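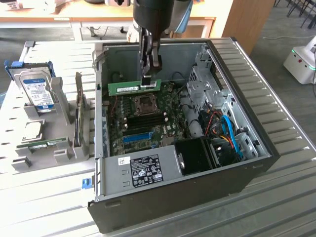
Figure 3. The arm holding a memory module over the open desktop tower during the gripper comparison. Parts already taken out stand in the tray to the left.

4.2 Comparing the two grippers

We had planned to spend most of February on the controller, and we ended up spending a good part of it on fingers instead. Our arm can carry either of two grippers, which we call Kondska and Saneo after the names of the workshops that made them for us. Both have two fingers and both mount on the same flange, so we hoped the swap would be a quick one - and it was, once Gerrit Moodley had rewritten the tool offsets for us.

Memory modules turned out to be the best test we had. A module is thin, it has to be held level along its whole length, and the slots sit close together, so a finger that is even a little too wide will bump into whatever is next door (Figure 3). We ran 60 trials with each gripper, always on the same tower laid on its side, and we kept the arm speed and the camera position fixed throughout. A trial counted as good if the module was lifted clear of the board and set down in its place in the tray without a second grasp.

Kondska finished 92 percent of its trials, rounded to the nearest whole number, and we were very pleased with it. Saneo did less well, and some 18 of its trials ended with the module tilting in the fingers on the way up. Oratile Mahlangu went back through the recordings with a good deal of patience and found that most of these began with a grasp too near one end of the module. We tried moving the grasp point toward the middle, and that helped, though we did not repeat the full set of trials with the new setting and so leave it out of the comparison.

We should add that Saneo was the gentler of the two on cable plugs, a point we come back to in Section 4.3.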